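Ticket 3909: Category page thumbnails showing wrong size after import
Status: Resolved. Product: Dinon shop catalogue. Raised by: Soo-ah Yook, Juncombe. Handled by: Joon-young Hyun, Zusden support

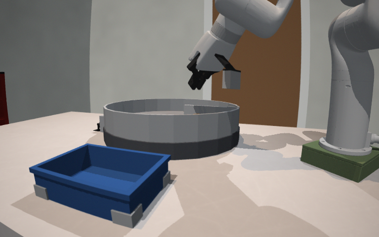
Attachment 1 — blue bin and round grey container

Soo-ah Yook, 09:12
After the March import, thumbnails on the category pages are coming out at two different sizes. Some are square as before. Others are wide and short, so the rows don't line up and the product names sit at different heights. Product pages are fine.

Browser is Firefox. Same in Edge. I have cleared the cache in both and logged out and in.

Joon-young Hyun, 09:40
Thanks. A few things to check first:
Did the import run to the end, or stop partway?
Is it every category or only some?
Which theme is the shop on?

Soo-ah Yook, 10:05
Import log says 2,000 rows read, 2,000 rows written, no errors. Theme is Yoon, not changed since last year. Storage and Garden are affected. Kitchen looks all right, and so does Office, though I haven't gone through every page of Office.

Joon-young Hyun, 10:31
I can see it on Storage. The page is asking for the square thumbnail and getting the banner size back for part of the list. Please go to Settings, Media, Rebuild thumbnails, choose Storage only and run it. Leave "Keep existing files" ticked for now.

Soo-ah Yook, 11:02
Done. It finished in a few seconds and said 0 files changed. No difference on the page.

Joon-young Hyun, 11:15
That is what it does when it finds a file with the right name already there. It doesn't look at the size. Run it again with "Keep existing files" unticked.

Soo-ah Yook, 11:48
Took longer this time. Storage is now correct on pages 1 and 2. Page 3 still has wide ones. I counted 23 wrong on that page before and there are 20 now.

Joon-young Hyun, 13:20
Looked at the ones that are left. They all have a capital letter in the file extension, .JPG instead of .jpg. The rebuild writes a new thumbnail ending in .jpg, but the catalogue row still points to the old one ending in .JPG, so the old one keeps being served. The three that were fixed had lower case extensions.

The spreadsheet you imported has a column called image_file. Can you check whether the capitals are in there too?

Soo-ah Yook, 13:37
Yes, they are. Those rows came from a different supplier sheet and I pasted them in at the bottom. Garden has the same supplier.

Joon-young Hyun, 13:52
That explains Garden. Please do the following:
1. Export the two categories to CSV and keep a copy.
2. In image_file, replace .JPG with .jpg, match case on.
3. Import with "Update existing rows only". Do not use "Replace all" — it will clear your related products.
4. Rebuild thumbnails for both categories, "Keep existing files" unticked.
5. Empty the page cache under Settings, Performance.

Soo-ah Yook, 15:10
Steps 1 to 4 done. Page 3 still looked wrong until I did step 5, then it was fine. Garden is fine as well. Checked on my phone too.

One question — will this happen again with the next supplier sheet?

Joon-young Hyun, 15:26
It will if the sheet has capitals in the extension. There is a setting under Import, Advanced called "Lower case file names". It is off by default on shops set up before version 4. I have left it off for you as it also changes PDF names, and you have links to PDFs in your page text. If you turn it on, check those links afterwards.

I have raised the rebuild message with the developers. "0 files changed" should say that files were skipped.

Soo-ah Yook, 15:41
OK, I'll leave it off and fix the sheet before importing. You can close this.

Closed 15:44. Linked to known issue: thumbnail rebuild ignores case of extension.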